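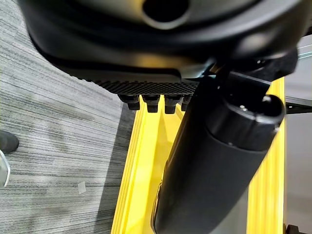
Ticket 705
Product: Clotport sync client
Status: Reopened
Priority: Normal (was Low until I complained)

Original report, October

Stock counts entered in the Okmont stockroom are not reaching the main office. The client shows a green tick and "All changes saved". The office copy is missing 62 rows out of 397. Same result after signing out and back in.

Reply from Clotport support

Thanks for getting in touch. This is usually caused by a slow connection. Please restart your router and clear the cache, then let us know how you get on.

09:40
Router restarted, cache cleared. Still 62 rows missing, and they are the same 62. I find it hard to believe a slow connection would pick out the same rows every time.

11:15
Tried the office line instead of the stockroom one. No change. Rolled back to the previous client – no change there either, though it did lose my column widths.

Reply from Clotport support

We have pushed a fix to your account. Please confirm so that we can close the ticket.

14:05
Not confirming. The release note says "general improvements", and I'd like to know what was improved. The count is still wrong.

14:50
Sorted the missing rows by supplier. Every one is from Eide or Tritent, and every one has a slash in the part code. Changed the slash to a hyphen on 8 of them and all 8 turned up at the office within a minute.

15:20
Changed one back to a slash. It vanished from the office copy on the next sync, green tick and all.

Workaround: use hyphens. I am not calling this fixed. Our suppliers print slashes on their invoices and we have to match them.

Reply from Clotport support

Thank you, this has been passed to the development team. May we mark the ticket as resolved?

16:10
No. Please leave it open until a code with a slash syncs properly, and tell me why the client reports success when rows have been dropped.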